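Towel folding

Towel folding is the practice of doubling a towel over on itself, once or several times, so that it can be stacked, rolled, hung or put away. It is done in homes, laundries, hotels, gyms and hospitals. The method used depends mostly on the size of the towel, the depth of the shelf and whether the towel will be seen by guests.

Terms

The long sides of a woven towel are usually selvages, and the short ends are hemmed. The folded side, with no loose edges showing, is called the fold edge. The opposite side, where the layers can be counted, is the open edge. A towel is said to be "squared" when its corners meet and its sides lie parallel.

Terry cloth is a woven fabric with loops on one or both faces. Fleece is a knitted fabric with a brushed surface. Both are made into towels, and they behave differently when folded.

Finding the corners

A towel that comes out of a basket is seldom flat. The first step in most methods is to find two corners and draw the cloth out between them. On a small towel the two corners of a short end are used. On a bath towel many people take one long side, which is easier to control at arm's length. Care labels are normally sewn into an edge or seam and can help in locating one. An embroidered mark is often placed near an end of the towel, and in commercial work it serves as a guide to which face should finish on the outside.

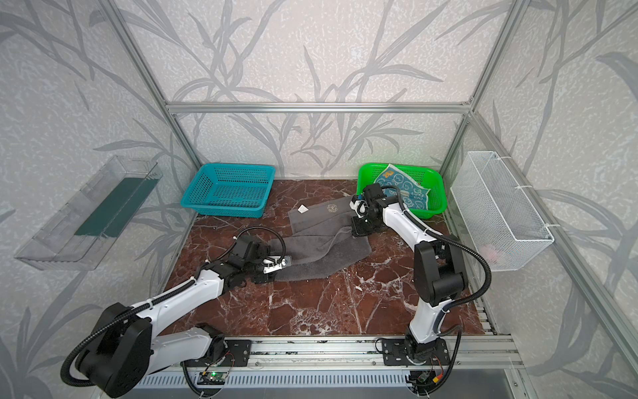

Genivaldo Assunção argues in a note on the Pasgate method that the second corner should never be searched for by eye. In his account, the hem is run through the fingers from the first corner until it stops, and the towel is lifted only then. Other writers accept this for bath towels but consider it slow for hand towels and washcloths.

Common folds

Half fold. The towel is folded once across its length. It is used for towels hung on a bar and as the first stage of most other folds.

Quarter fold. A half fold is made, then a second at a right angle to it. The result has two fold edges and suits hand towels and kitchen towels.

Thirds. The two long sides are brought in over the middle, one on top of the other, and the strip is then folded in half or in thirds again. All loose edges can be hidden inside. Thirds are common on open shelves, where the fold edge faces out.

Roll. The towel is folded lengthwise and rolled from one end. Rolled towels stand upright in baskets and are easy to take one at a time, but they loosen if handled often.

Pasgate fold. A variation on thirds in which the last flap is tucked into the layer beneath it. It holds its shape when carried but takes longer to make and leaves a thicker packet.

Thick and printed towels

Plush fabrics resist a sharp crease. The pile pushes the layers apart, and a towel folded more than twice tends to spring open at the top. Pressing the air out with the flat of the hand after each fold reduces this. Fewer, larger folds are generally preferred, and heavy towels are placed at the bottom of a stack.

Towels with a repeating print, such as the animal faces often found on children's towels, can be folded with the print outward on every visible side if the first fold is made with the plain or paler face inward. Where the same print shows on both faces, the direction does not matter. A contrasting trim makes squaring easier, as any overlap between layers shows as an uneven band.

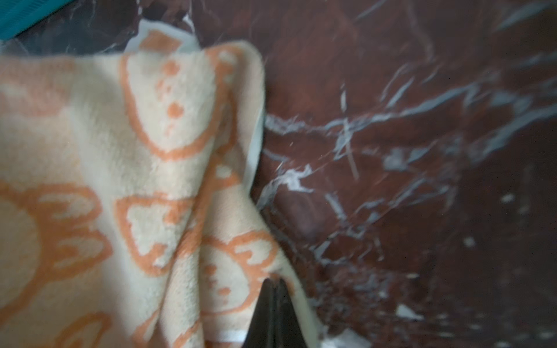
Commercial practice

In large laundries, towels are sorted by size before folding, and each size has a fixed fold and a fixed stack height. The Clornar laundry in Rangel folded its bath towels in thirds and stacked them 11 high. Its hand towels were quartered and stacked in the same carts. A daily tally sheet from the laundry lists 798 bath towels and 498 hand towels. Washcloths were left flat in piles.

Storage

Stacks are usually kept to seven or fewer bath towels on a household shelf, as taller stacks lean. Newly washed towels are placed at the bottom or the back so that all are used in turn. Towels must be fully dry before they are folded, or the inner layers may develop a musty smell.

See also

Laundry basket
Linen closet
Skaltis fold
Terry cloth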